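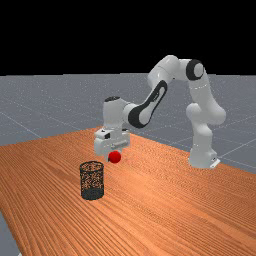 暮らしと木の掲示板 > 家具・手入れ > ダイニングテーブルの塗り直し、オイルかウレタンか

豆柴二号
10/7/23

はじめまして。ずっと読むだけだったんですが、さすがに自分じゃ決められなくなってきたので相談させてください。

義母から譲ってもらった食卓の天板が、もう全体にカサカサでして。輪じみもあるし、子どもがフォークでつけたらしい細い傷もあるし、いつも座る席の前だけ色が抜けたみたいに白っぽいんです。奥行きは測ったら795ミリで、ふつうの四人用だと思います。Belcombeという家具屋さんで買ったものだそうで、義母いわく「オイルのやつ」。ただ買ったのがずいぶん前で、説明書もなにも残っていません。

で、紙やすりで一皮むいて塗り直そうと思ってるんですが、夫は「次はウレタン塗っとけば一生ほっとけるじゃん」派、私はあのさらっとした手触りが好きなのでオイル派。家の中で票が割れてます。小さい子がいて、味噌汁は毎日こぼれます。みなさんならどっちにしますか?

縁側のおじ
うちは迷わずウレタン。孫が来るたびに麦茶をぶちまけるんで、オイルの頃は気が休まらなかったよ。こぼした瞬間に布巾を持って走る生活、もう戻りたくない。つや消しのを選べばそんなにテカテカしないし、店で見てもオイルと区別がつかない人は多いと思うけどね。

くるみ割り
↑ えー、触ったらわかりますよ! 手のひらを置いた時のペタッとする感じ、私はあれがダメで。夏に半袖で肘をつくと特に。オイルのテーブルを使って長いですけど、味噌汁くらいなら気づいた時に拭けばそうそう染みになりません。困るのは濡れたコップを一晩置いた時と、あと鉄瓶。鉄は本当に真っ黒になるので気をつけて。

豆柴二号
鉄瓶! あります、鉄瓶。義母の輪じみ、ひとつだけ妙に黒いのがそれかもしれないです……。

Haoran Xiao
横から失礼します。家具の塗装を趣味でやっています。黒い輪は木のタンニンと鉄が反応したもので、やすりで取れることもありますが、深く入っていたら無理に削らないほうがいいです。そこだけ凹みます。無垢材か突板かも先に確認してください。突板だったらやすりは本当に危ないです。私は一度、番手の粗いので調子に乗って下地を出しました。

見分け方は、天板の木口(短い辺の断面)を見て、表の木目がそのまま断面につながっているかどうか。つながっていれば無垢の可能性が高いです。

豆柴二号
ありがとうございます、いま潜って見てきました(子どもも一緒に潜ってきた)。端の線がちゃんと横までつながってるように見えます。裏側はなにも塗っていないのか、ちょっとざらざら。

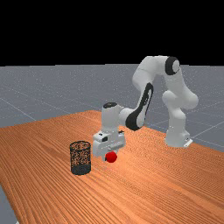 それで、裏なら失敗しても見えないし、先にそこで試し塗りしてみようかなと。オイルはホームセンターにVurnoraの500ミリ缶があって、これで足りるのかどうかがまずわからないです。缶の裏の字が小さすぎて途中で読むのをやめました。

くるみ割り
四人用の天板なら500あれば余ると思います! 余ったのは椅子の座面にどうぞ。そして試し塗りは絶対したほうがいい。オイルって塗ると思ったより色が濃くなるんですよね。うちは明るい色が気に入って買ったのに、塗ったとたん飴色になって、しばらく口をきかなかった(夫と)。

縁側のおじ
ほらね。だから面倒なんだよオイルは。半年ごとに塗れって言うじゃないか。誰がやるの、結局。

くるみ割り
やってますよ私が! 年に2回もやってないけど、それでも別に平気です。カサついてきたなと思ったら塗る、それだけ。おじさんはウレタンの剥がれてきたとこ、どうしてるんですか?

縁側のおじ
……見ないようにしてる。

いや冗談で、縁のところが少し浮いてきてて、気にはなってるんだ。全部剥がして塗り直しになるらしくてね。それは確かにオイルのほうが楽だと認める。部分的に直せるのは強いよな。

夜更かしの木工部
話を分けたほうがいいんじゃないかな。
「毎日の気楽さ」ならウレタン、「何年後かの直しやすさ」ならオイル。子どもが小さい間だけ透明マットを敷いてしのぐって人もいるけど、自分はマット反対です。間に水が入ると抜けなくて、オイル仕上げだとそこからカビる。実家でやられました。

あと塗る季節。今ごろがいちばんいいですよ。9月に自分もベンチを塗ったんですが、まだ湿気っぽくて乾くまでやたら待たされた。

豆柴二号
マット、まさに買おうとしてカートに入れてました。消してきます。

みかん箱
マットは敷きっぱなしにするから悪いんであって、食事の時だけ敷いて毎回はがせば全然問題ないです。うちはそれでずっときれい。反対って言い切るほどのものじゃないと思う。

夜更かしの木工部
毎回はがせる人はオイルでもウレタンでもうまくやれる人です。自分は三日で敷きっぱなしになった。

みかん箱
それはまあ、性格の問題ですねw

Haoran Xiao
やすりの話だけ補足させてください。最初は粗すぎないものから、木目に沿ってまっすぐ。円を描くように動かすと、塗った瞬間に傷が渦になって浮いてきます。削っている時はきれいに見えるので、本当に気づかないんです。窓際で、光が横から当たる向きに座ってやるとわかりやすいですよ。

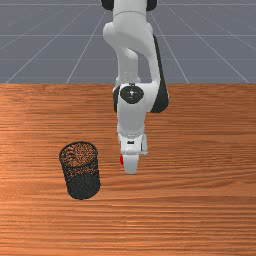 それから、削ったあとの粉は濡れ布巾でいきなり拭かず、掃除機で吸ってから固く絞った布で軽く。水を含むと毛羽が立つので、乾いたらもう一度細かい番手でなでます。ここを飛ばすと、さらさらになりません。私の先生のGebretsadikという人は、この「なでる」工程にいちばん時間をかけていました。見ていると眠くなるくらい地味です。

くるみ割り
毛羽立ち、なるほど……うちのテーブルがなんとなくザラッとしてるの、それだわ。塗り方が悪いんだと思ってオイルを買い替えたりしてたのに!

豆柴二号
オイルを拭いた布って、そのままゴミ箱でいいんですか? 夫が「燃えるらしい」とか急に怖いことを言い出して。

夜更かしの木工部
旦那さんが正しい。乾性油の入ったオイルを拭いた布は、丸めて放っておくと熱をもって火が出ることがあります。水にしっかり浸して、ビニール袋に入れて、自治体のルールで捨てる。これだけは「まあいいか」をやらないでください。缶の裏にも書いてあるはず、字は小さいけど。

縁側のおじ
これは本当にそう。物置で布を焦がした知り合いがいる。ウレタン派だけどこれは言っておく。

豆柴二号
缶の裏、スマホで拡大して読みました。書いてありました。ひえー。

途中経過です。裏の隅っこに試し塗りしてみました! 塗った時はうわ濃い、と思ったんですが、一晩おいたら少し落ち着いて、夫も「いいじゃん」と言い始めました。寝返り早い。義母にも電話したら「あら、私もオイルのほうがよかったのよ」と。一度も塗ってなかったらしいですけど……。

みかん箱
お義母さんw

くるみ割り
いい流れ! 表をやる時は一気に全面塗って、余分はしつこいくらい拭き取ってくださいね。もったいないからって残すとベタベタのまま固まります。私がやったので間違いないです。

通りすがりの茶碗
途中から読んでます。うちはNendilsteadっていう輸入家具の店で買った丸テーブルで、直径106センチ。ウレタンかオイルかも不明なまま使ってたんですが、水を一滴垂らして様子を見ればいいと聞いてやってみました。しばらくしても玉のままだったので、たぶんウレタンなんだと思います。合ってますかね?

Haoran Xiao
だいたい合っていますが、オイルでもワックスが効いていると弾きます。目立たないところを細かいやすりで少しだけこすってみて、白い粉っぽいものが出るなら塗膜がある可能性が高いです。どちらとも言い切れないなら買ったお店に聞くのが早いです。

縁側のおじ
水一滴でわかると思って生きてきたよ。

通りすがりの茶碗
お店に聞いてみます。ついでに家族に木目の話をしたら誰も興味なくて悲しいです。この掲示板の人たちとしか盛り上がれない。

豆柴二号
わかります。私も先週まで木目なんて見てなかったのに、いまは喫茶店に入ると真っ先に天板をなでてます。コーヒーが来る前に木口も覗く。変な客だと思われてるはず。
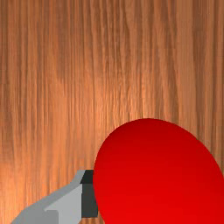
縦に走る木目と、赤いの。

木目って同じ板の中でも細かく詰まってるところと、ゆらっと広がってるところがあるじゃないですか。私はあのゆらっとしたほうが好きで、夫は詰まってるほうが上等だって言うんです。どっちが上等とかあるんですか?

夜更かしの木工部
値段の話なら、まっすぐな柾目のほうが高いことが多い。反りにくいし。でも好みで言えば自分も板目のゆらゆらが好きです。食卓なんて毎日見るものだから好きなほうでいいと思う。

みかん箱
柾目派です。静かで落ち着く。板目は顔に見えてくるので、夜中にひとりで食べてると怖い。

くるみ割り
顔! うちのは完全に鳥です。

豆柴二号
うちのは義母の席のあたりにナマズがいます。削っても消えませんように。

というわけで、オイルに決めました。黒い輪じみはHaoranさんの言うとおり深追いせず、薄くなったらラッキーくらいの気持ちで。天気がよさそうな日に夫が子どもを公園に連れ出してくれることになったので、その間に削って拭いて塗ります。乾くまで床でごはんです。

縁側のおじ
がんばれ。気が変わったらウレタンの刷毛を貸すよ。

Haoran Xiao
手袋と窓あけを忘れずに。あと、番手を変えるたびに粉を吸ってください。前の粗い粒が残っていると、それで傷が入ります。

豆柴二号
手袋、いま買い物メモに足しました。掃除機のフィルターも替えておこう。また書きます!

くるみ割り
床でごはん、意外と子どもが喜ぶやつですよ。うちは終わってからも「今日も床がいい」って言われて、しばらくテーブルに戻れませんでした。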